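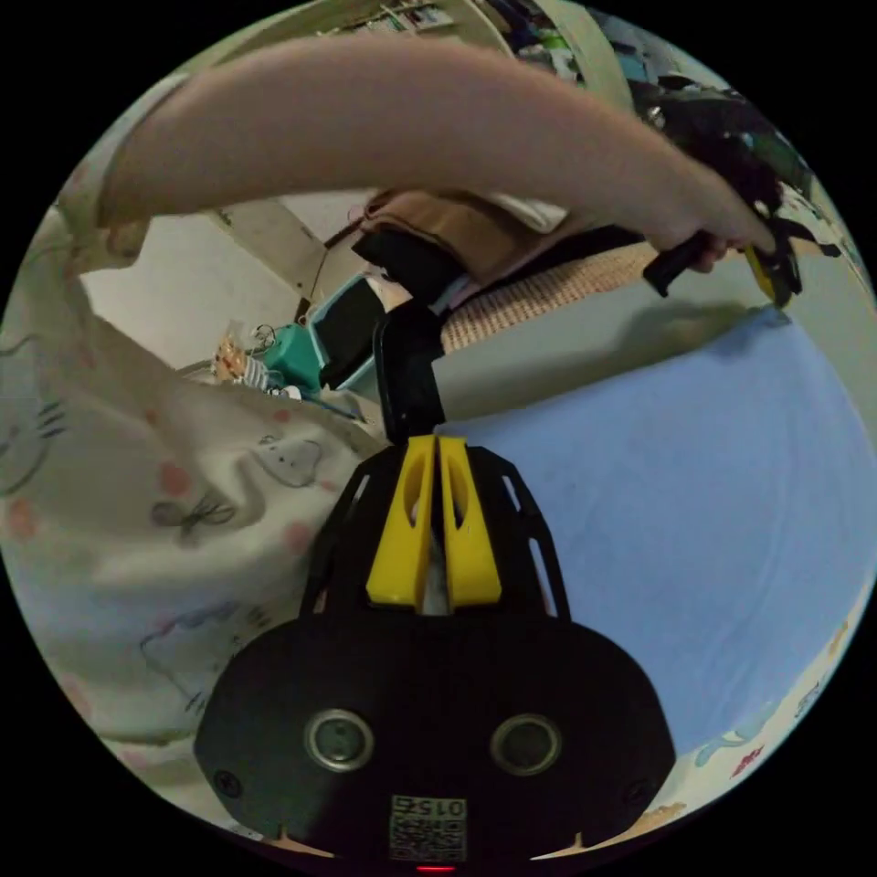

Should an online casino be allowed to let a player cancel a withdrawal after asking for it?
A withdrawal request should be final once it is confirmed, and the gambling regulator in Warkura should write that into the license conditions.

The practice goes by several names. Operators call it a reversal, a pending window or, in the help pages at Ellau, a "change of mind period." The mechanism is the same in each case. A player with money in an account asks for it to be paid out. The balance moves to a pending state. Until the operator releases the payment, a button on the cashier page returns the money to the playable balance, usually in one step and with no further check.

The draft license conditions published in March leave this alone. They set limits on bonus wording, on the speed of slot games and on the size of the font used for odds. Withdrawals get a single clause, which says payments must be made "without unreasonable delay." The word "reversal" does not appear anywhere in the draft.

I reviewed 502 withdrawal complaints that went through the dispute service at Cenbridge, where I worked as a case reader. Complaints are a poor sample. People who were paid on time and kept their money don't write in, so nothing in that file gives a rate for players in general. What the file does show is how the process works on the operator's side, since each case came with a transaction log.

The logs have a common shape. A request is made late in the evening. An automated message confirms it. The request then sits in a queue marked for review, and in many of the logs no staff member opens it for the whole time it is there. During that period the account stays open for play, marketing messages continue, and the cashier page shows the pending sum next to the button that brings it back. Where the player pressed the button, the log usually records several partial reversals, each a little larger than the one before, and then a zero balance.

Operators give two reasons for the delay. The first is identity and money laundering checks. These are real obligations and some of them take time. But a check on a payment doesn't require that the payment be cancelable. A sum can be held for review in a locked state, where neither the operator nor the player can turn it back into stakes. Banks hold transfers this way every day. The review and the button are separate functions, and in the platforms I have seen they are controlled by separate settings.

Sarantis, which supplies cashier software to a number of smaller casinos, documents those settings plainly. One value sets how long a request may remain pending. Another decides whether the player can reverse it. The longest pending value its manual permits is 90 hours, and the reversal option is on when the software is installed. An operator who wants locked withdrawals has to go and switch it off. I don't read bad intent into a default, but a regulator should take an interest in which way it points.

The second reason is customer choice. Markos Gavalas, who has argued the industry's side of this in public meetings, puts it well. His case is that adults change their minds, that the money belongs to the player until it leaves, and that a player who wants to keep playing will only deposit again from a bank card. Blocking the reversal, on his account, adds card fees and annoyance and prevents very little.

I take the ownership point seriously. It cuts the other way, though. If the money belongs to the player, then an instruction to pay it out is the instruction that ought to be followed, and the operator's duty is to carry it out quickly. As for new deposits, they are subject to controls that reversals avoid. A deposit counts toward the player's deposit limit. A reversal, under the present rules, does not. A deposit can be refused by a bank that offers a gambling block. A reversal never reaches the bank. Someone who set a limit in a calm moment, asked for a payout, and then reversed it has gone around the limit without noticing that there was one to go around.

Savvas Papadakis made a narrower objection when I put an earlier version of this to him. He handled payments for a betting firm and has seen players enter the wrong amount or choose an account they had already closed. With no reversal, he said, those mistakes become support tickets. I agree that they do. A wrong account number is a reason to contact support and have the payment sent somewhere else. It is a weak reason to make the full balance available for roulette. A wrong amount can be handled with a confirmation page that shows the figure and the destination before the request is sent. If the firm still wants a correction route, it can let a player add to a pending withdrawal while barring any reduction.

There is also a question of records. Under the draft, operators will report total deposits, total withdrawals and total stakes. A reversed withdrawal drops out of all of these except the last, where it is mixed in with everything else. The regulator will have no means of knowing how much money was asked for and not paid. I would want that number even if the ban fails. It costs little to produce, as every platform already stores it, and it would settle a good deal of the argument between people like Gavalas and people like me.

The rule I would write has two parts. A confirmed withdrawal is locked from the moment of confirmation and may not be returned to the playable balance at the player's request or the operator's suggestion. If a check fails and the payment cannot be made, the sum goes to a held state and stays there until the matter is resolved, with written notice to the player of what is missing.

Some operators will respond by making the request itself harder to find. The cashier page at Ellau already places "Deposit" at the top of every screen and "Withdraw" inside an account menu, under a heading for documents. So the conditions should say that the two must be reachable in the same number of steps. That is easy to test. An inspector needs a phone and an ordinary account.

A cooling period could be offered as a compromise, with reversal allowed only for the first hour. I would oppose it. In the logs I read, the first hour is when most of the reversals happened. The consultation closes before the final text is drafted, and the clause on withdrawals is short enough that replacing it would delay nothing else in the document.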